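Slide 4. Okay, so Skurine is our relabeling trick. You throw nothing away, and every failed grasp gets a new instruction it would have satisfied! 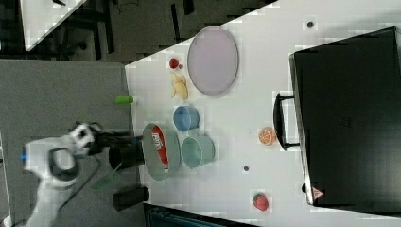
Kitchen set, arm over the dishes

We ran 1,000 episodes on this table and kept 833 for training (pause, let people do the subtraction). The policy gets the picture plus one typed sentence, and I love how sloppy those sentences can be. 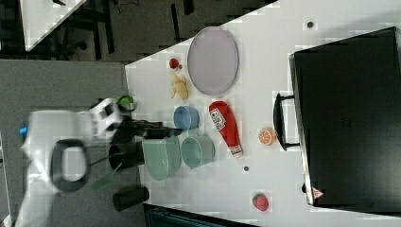

Delphine Greenberg asked at the dry run whether relabeling just teaches the arm to fail politely. Fair! Point to the 106 held-out commands, then move on before I ramble.

Ketchup next, gripper closed on the red bottle. Say "grasp" and leave "success" for the table.
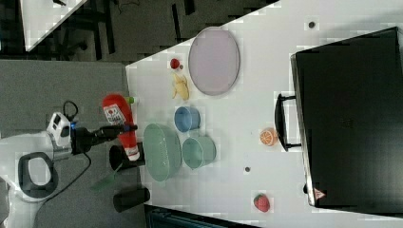
Slide 5: What Broke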